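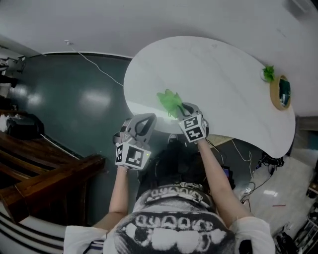

6 min read

Figure 3. Head view during a pick with the right hand-held gripper. The marker cubes on both grippers are in view. The item in the right fingers is green mesh, and a second, smaller one sits at the rim of the basket.

4.2 Gripper pose from the head view

The policy in Section 5 takes its actions as relative motions of the two fingertips, so any error in gripper pose goes straight into the training targets. We recover pose in two stages. The first stage detects the square markers on each cube and solves for the cube pose from all visible corners at once. The second stage smooths the result over time, using the inertial signal from the head unit to account for head motion between frames.

Solving over the whole cube matters most when the wrist turns. A single marker face seen nearly head-on gives a poor estimate of tilt, and the solver can flip between two solutions that fit the corners about equally well. With two faces in view the flip is rare. When only one face is detected, we keep both solutions and let the smoother choose between them at the end of the window. The window is 12 frames long. Longer windows gave smoother paths but rounded off the short downward motion just before a grasp, and the policies trained on them closed the fingers too high.

The head view in Figure 3 shows the usual geometry at the table. The operator leans over the work, both arms reach forward, and the cubes stay between the head and the tabletop. Tracking fails in other postures, mainly when a forearm crosses over the opposite cube or when a hand leaves the view to one side. Gaps of up to 6 frames are filled by the smoother. Anything longer splits the episode, and the two parts are treated as separate demonstrations if each still contains a complete grasp or a complete release.

Finger opening is estimated separately. We fit a one-parameter model of the finger linkage to the image region ahead of each cube, with the cube pose held fixed. Soft items are the hard case. Mesh bunches up between the fingers and hides the tips, and the fit then tends to report a wider opening than the true one. We therefore add a weak prior that favors closure when the image region between the fingers moves rigidly with the cube. The prior is turned off for the first frames after an episode starts, where there is too little motion to support it.

4.3 Table frame

Relative actions remove the need for a fixed world frame during training, but the planner baseline (Section 6.1) needs one. We build it from the tabletop. A plane is fitted to the points inside the table outline, and the origin is set at the centroid of that outline. Curved tables give no straight edge to fix the heading, so we take the long axis of the outline instead. This is stable for the bean-shaped top used at Oltby and unstable for the round one at Dukirden, where heading is carried over from the head unit's own map and drifts slowly within a session.

Glossy floors caused false plane fits in early versions of the code. Reflections of ceiling lights produced depth points well below the floor, and the fit sometimes settled between the two surfaces. Restricting the fit to the outline removed the problem.

All processing runs offline in Kirnano, our replay and labeling tool. Of the sessions recorded at Oltby, 80 percent passed both stages with no manual correction. Most of the rest failed on long one-face intervals, and 33 episodes were dropped. The Baert planner was run on the same retained set, with the table frame computed once per session and its grasp heights left at their default values.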